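O forte de Arine

15/03/2021

O forte de Arine fica a 2 quilómetros da vila de Andrade, numa elevação baixa virada para o rio. O que resta são três panos de muralha, a base de uma torre circular e uma cisterna com a abóbada meio caída. Fui lá em fevereiro, de manhã, e não encontrei mais ninguém.

Não há consenso quanto à data da construção. O painel à entrada fala em obra do final do século XV, mas a torre parece mais antiga: a alvenaria é mais miúda e assenta diretamente na rocha, sem a camada de regularização que se vê nas muralhas. A primeira referência escrita que conheço é um registo de despesas com cal e madeira, onde o lugar aparece como "a casa forte de Arine".

No século XVII o forte perdeu a função militar e serviu de armazém de sal. É dessa fase a porta larga do lado nascente, aberta sem grande cuidado no meio do pano. Mais tarde a população foi tirando pedra, e em Andrade há pelo menos uma dúzia de casas com silhares que só podem ter vindo de lá. O da padaria tem ainda uma marca de canteiro em forma de seta.

As escavações começaram tarde e duraram pouco. Na zona da cisterna recolheram-se 891 fragmentos de cerâmica, quase toda comum, de cozinha, e algumas moedas em mau estado. Parte do espólio está na pequena sala da junta, que abre quando se pede a chave. A planta do forte exposta na parede tem um erro de orientação: o norte está virado para o rio.
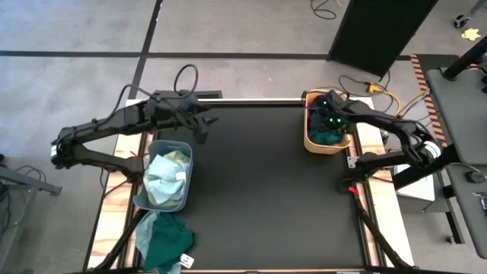 Dois braços robóticos pretos e um cesto de madeira clara com tecido verde-escuro.

Para chegar, sai-se de Andrade pela estrada velha e vira-se à direita depois do tanque. O caminho é de terra e os últimos 1000 metros fazem-se melhor a pé, sobretudo depois de chuva. A subida à torre está vedada, mas o lado do rio percorre-se sem dificuldade. Convém levar água e uma lanterna, se quiserem espreitar a cisterna pela abertura de cima.

Na próxima entrada escrevo sobre a capela, que fica do outro lado do vale e estava fechada.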